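Help with the underside of a big black housing – what are the little pegs for?

Posted in Kitchen & Small Appliances
81 views today

Lilla Szilágyi

Hi all, hoping somebody has been through this before me. I've been sorting out the corner of our spare room that has turned into a sort of workbench (it was meant to be a sewing table, then the toaster needed a fuse, and you can guess the rest). I've got shelves up now and most of the small things are in tubs, but the black stuff is driving me mad. Everything I own with a plug or a knob seems to be black plastic, and once it's on a shelf at the back I can't tell one piece from another.

I tried sticking white labels on things but they peel off anything with a grain to it. I tried a paint pen and it looked dreadful. My sister says to put everything in clear boxes, but the bigger housings won't go in any box I can get the lid down on, and I'm not spending another 80 quid on tubs this year.
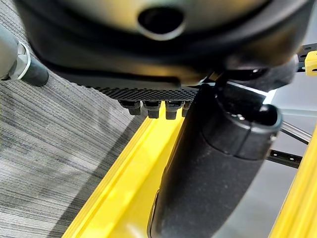 Labels are my main worry, and I'd like to do them properly before I put everything back. The smooth bits I can manage, more or less, as long as I wipe them first and leave them a while. But then you get a strip like the one under the lip there, all tiny raised dots, and nothing flat will grip on that. There's the four pegs in a row below it as well, and I half wondered about tying a tag round one of them, only they're short and squared off and I think it would just slide down and drop. I don't want to drill anything or use a glue I can't get off again.

So two things really. What do you use to label dark, knobbly parts so you can read it from a step away? And is there any sense in sorting by shape, or should I keep everything together by what it belongs to? At the moment I'm doing a bit of both and losing things in the middle. Oh, and ignore my title, I started out asking about the pegs and ended up on labels halfway through typing. It won't let me change it!

Thanks in advance, I've got until the end of July before we have guests in that room.

Gridby
539 posts

Don't label the part, label the place. I had the same trouble in my garage and gave up on stickers completely. Put a strip of masking tape along the front edge of the shelf and write on that in thick marker. If you move something you pull the tape off and do another bit. It costs next to nothing and you can read it from the door.

If you really must have something on the part, use a luggage-type tag on a loop of soft string, and put the loop round something that goes all the way through or has a waist to it. You're right about short pegs, a loop will come straight off those. I'd also stay away from hanging anything on pegs if you don't know what they do, as small ones can snap and then you've got a different problem.

For grainy surfaces, leave them alone. I've tried the "extra strong" labels and all that happens is the sticky gets down between the bumps and picks up fluff for ever. An old toothbrush and a drop of washing-up liquid shifts most of it if you've already done that, but unplug it first, obviously, and don't go dunking anything electrical. Damp brush, dry cloth.

On the sorting, keep things with what they belong to. Always. Shape is fine for screws and washers. For anything bigger than your fist, put it with its family, even if the shelf looks a mess.

Imhof

just use a silver pen

Sosa

I'll disagree with Gridby a little on the sorting – I do it by how often I touch it. Things I want every week are at elbow height, things I want once a year go up top, and the family thing happens inside that. Works for me in a very small flat, might be less use if you've got a whole room.

Silver pen is all right on smooth plastic, by the way, but it rubs off where your hand goes, so put it somewhere you don't hold. Try a dot of it first and see if it comes off with a bit of rubbing alcohol. It did on mine, but I've no idea what your plastic is.

The other thing that helped me was lining the shelves with pale paper. I used the back of a roll of leftover wallpaper. Black things on a dark shelf just vanish, and on cream they stand out so much that I stopped needing half the labels. And a cheap stick-on light under the shelf above, if it's a gloomy corner.

Lilla Szilágyi

Ooh, I have wallpaper! Nearly a full roll, from the hall. Going to try the paper and the tape on the shelf edge tonight and leave the dotty strips well alone. Silver pen on the smooth backs only. Sosa, how did you keep the paper from curling up at the front?

Sosa

Drawing pins underneath, two per shelf. If yours are metal shelves use double-sided tape, just a short piece at each end.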